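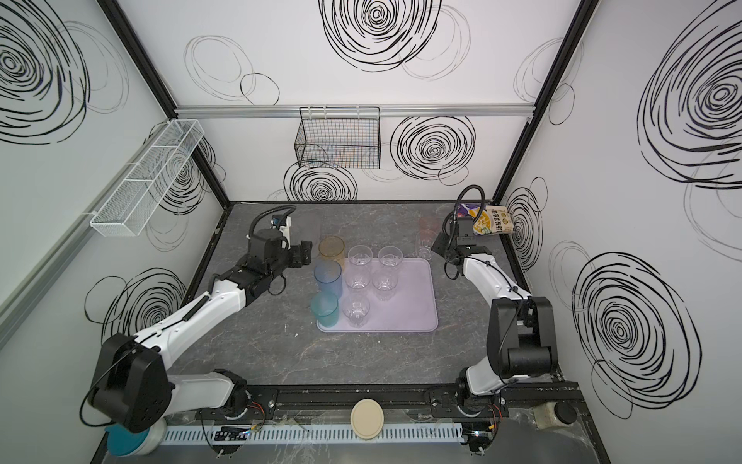

Plastic cups and a serving tray between the two arms of a Staltia work cell.

Brundeo has begun recording example tasks for a learning system intended to help two-armed robots handle common tableware, the company announced on 18 Jan 2024. The work is being carried out at its Kamata laboratory under a project named Sastton.

Operators guide both arms through the placing of cups on a tray, and each completed attempt is saved as one example. The laboratory plans to gather 400 examples before the first round of training.

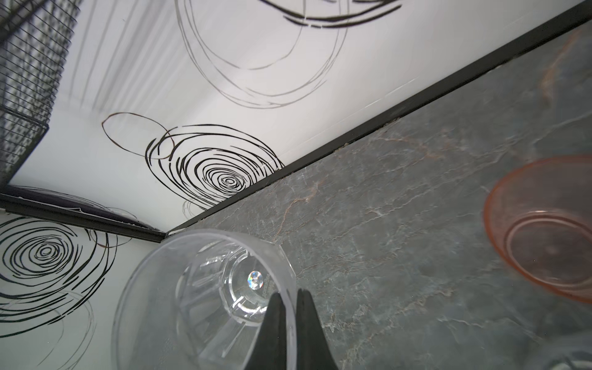

Clear cups are considered among the harder items in the set, as their edges are difficult for a learning system to locate. Project lead Kimie Kawaguchi stated that operators are asked to vary the starting position of each cup and to keep attempts in which a first grasp is missed and then corrected.

Sessions are limited to 30 minutes, and an attempt that is abandoned partway is stored separately from the main set.

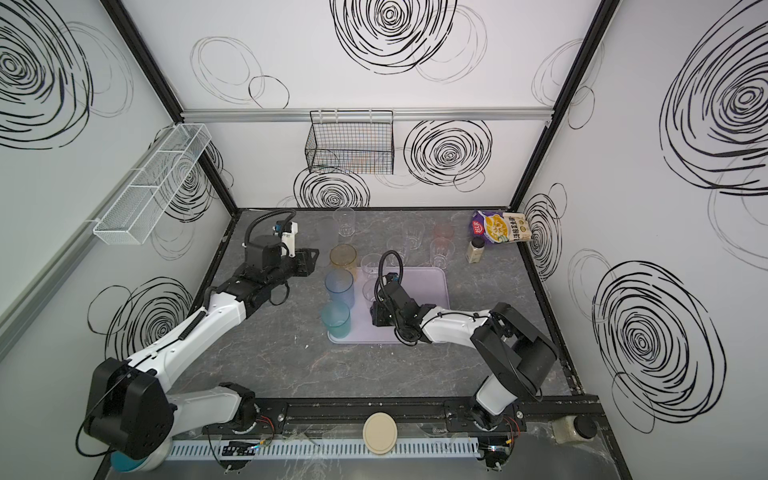

Firdevs Canpolat said that the number of examples mattered less to her than their range, and that she would like to see several more operators take part before training begins. Brundeo confirmed that 14 operators are scheduled to contribute.

Each recording is reviewed by a second person, who checks that the views from the fixed and wrist cameras are complete and that the written task label matches the motion. 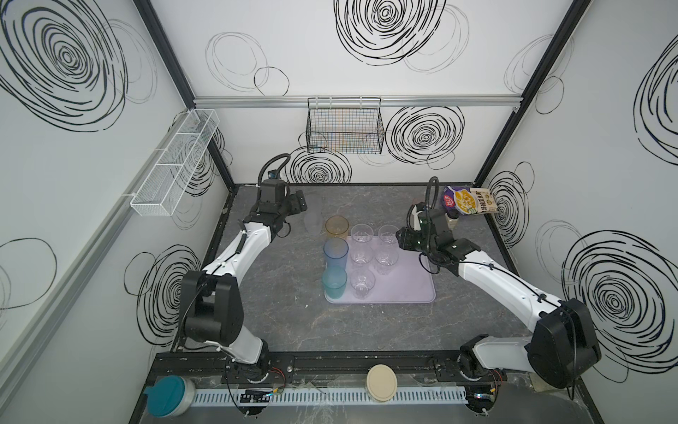 Next Steps

Training is expected to start in April. Brundeo intends to publish a summary of its recording procedure at the same time.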